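Hekska crockery store -- progress report, August

Dear all at Tritent,

August went well! We've sorted around 50 more plates, saucers and bowls, and I'm happier with how we go through them now. Mixed sets are still the slow bit -- a pale green plate with a flower on it can turn up alongside a very dark saucer with a cream middle.
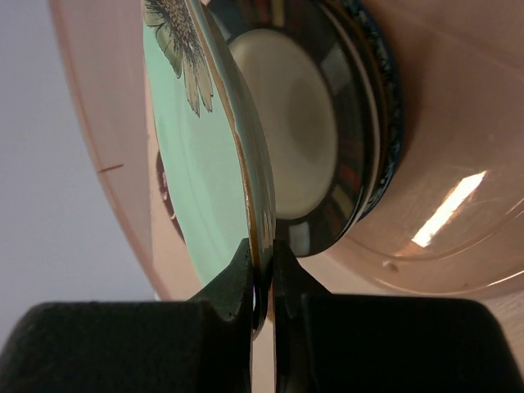

So each piece gets looked at on both faces before it goes in the ledger, and that takes time. The decorated bowls are the nicest part of the job (I'll admit to lingering over them), and they get tipped up on edge so the inside shows properly.
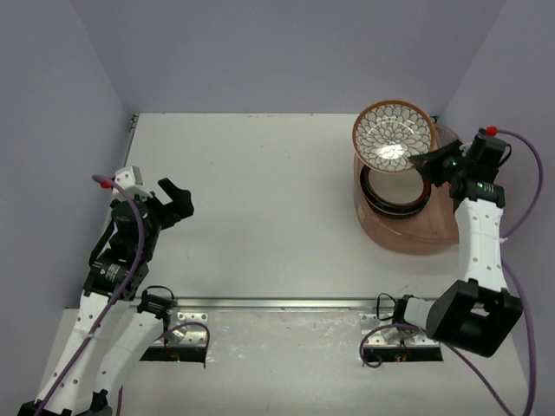 Still to do

The last 2 shelves, then labels.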